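Robots in the Iltstead kitchen: questions from staff

Updated 2020-02-29. Answers by Embla Solberg, kitchen operations, Nerkow.

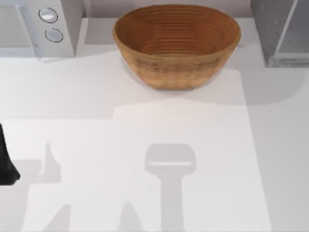 What will the robots do?
They will handle short, repeated jobs at the prep counter: moving bowls, clearing the counter between batches, and opening and closing the microwave. Each job is rehearsed in simulation on a model counter with a microwave and a woven bowl before it is tried in our kitchen.

Is anyone losing their job?
No positions are being cut this year. The 14 people on the prep team keep their current hours and pay. We have not made a decision about next year and will tell you when we do.

What changes on my shift?
You will carry less and check more. One person per shift will be the cell lead, who starts the system, watches the first batch and signs the log. The role rotates, and nobody has to take it before finishing training.

How much of the work is this?
We send out roughly 2000 meals a day. In the first stage the robots will be used for 350 of them, all on the morning shift.

Can I work next to the arms?
Not while they are moving. Stay behind the yellow floor line until the light is green. If you need to reach in, press stop first - any of the red buttons will do.

What if a job goes wrong?
Press stop, call the cell lead and finish the batch by hand. Stops are not counted against anyone. Please write down what was on the counter at the time, including anything that had been moved from its usual place.

Who gives the training?
Laiba Magsi from Dusov, the company installing the system. Sessions are paid and start in May. Sign up on the sheet by the time clock.

Will I be recorded?
The cameras point at the counter. Supervisors do not use the recordings for reviews or scheduling.

Where do I send other questions?
Put them in the box outside the Chaudhry room or ask your shift supervisor.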